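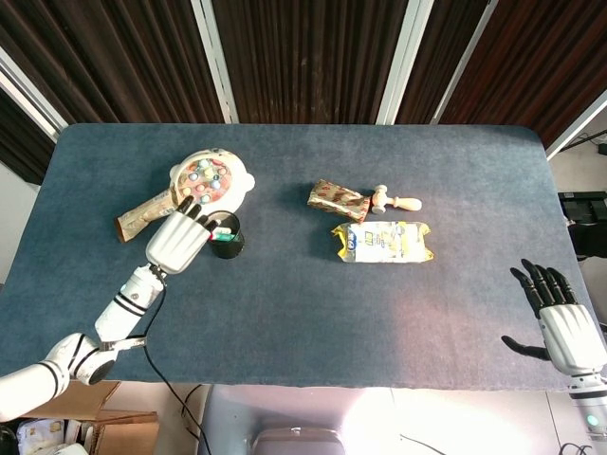 4.2 Clearing a table: what to expect

Dollix can work on a small, known set of items. It can't yet be left to tidy a room by itself. Soft wrappers and toys with odd shapes still need a person nearby.

1. Spread the items on the cloth with space between them.
2. Stand the pen cup upright, within reach of one hand.
3. Select Table, then Start. Stay within reach of the stop button. 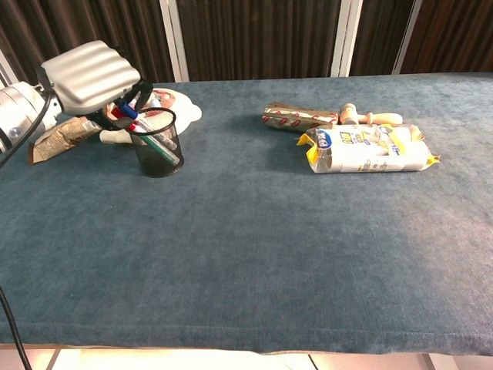

Figure 4-2. Gripper fingers at the rim of the pen cup.

4. If the cup tips, press Stop and set it upright before you restart.

CAUTION: Keep hands off the table while the arm is powered.

Note: Item lists are limited to 2,000 entries. Glass and knives are not supported.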